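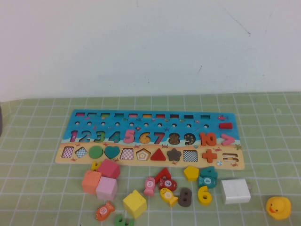

Plevley, July 2021

Ticket: Goltow counting board, sea design
Opened by: Visitación Paredes
Handled by: Dima Najjar, Mosex customer help
Status: closed

Visitación Paredes wrote:

Good morning. I bought your wooden board with the numbers and the shapes for my grandson. I have two problems with it.

First problem. Some shapes do not go in. The circle, the heart, the triangle and the star enter well and come out well. The squares are the difficulty. There are several square places in the sand part of the board and my grandson tries every square in every place. He pushes hard and then he is angry. I also cannot say which one belongs where.

Second problem. The minus sign, the red one at the right side under the little fish, is stuck. It went in on Saturday and since then it does not come out. I tried with my nail. I did not want to use a knife, so that I do not damage the paint.

Please tell me if I must return the board. I still have the box.

Dima Najjar wrote:

Dear Mrs. Paredes, thank you for the clear message. I think you do not need to return it, but let us check some things first.

1. Was the board or were the pieces washed, or wiped with a very wet cloth?
2. In which room do you keep it?
3. Please look at the bottom of the empty square places. Each one has a checkered pattern in its own color. Do you have a square piece in the same color for each of them?

Visitación Paredes wrote:

1. Yes. My daughter washed the signs in the sink, because there was jam. She did not wash the board.
2. In the kitchen, near the window.
3. Now I see it. One place has pink and white, one has red, and one has black and white. I did not look at the bottom before, I looked only at the shape. With the same color, two squares go in immediately. The black and white one is still tight, it stays a little high at one corner.

Dima Najjar wrote:

Good, then the first problem is nearly solved. For the tight square, please turn it a quarter and try again. They are cut by machine but sanded by hand, and sometimes one side is a little wider.

For the minus sign: wood takes water and becomes bigger. Please put the board in a dry room, flat, not in the sun and not on a heater, and leave it 2 days. Then press a piece of sticky tape on the sign and lift slowly from one short end. If the tape does not hold, wait another day. Please do not put oil in the recess.

Visitación Paredes wrote:

I turned the black and white square and it is in. The minus sign came out this morning with the tape, on the second try. A very small bit of the red color is gone at the edge. Can I buy only this piece?

Dima Najjar wrote:

Single signs are not sold, but I can send you one from our spare parts without cost. Delivery in August. For jam, a cloth that is only a little damp is enough, and dry the piece after.

Replacement sign ordered, ticket closed. Note for Rasha Boutros: the leaflet should say that the squares are matched by color.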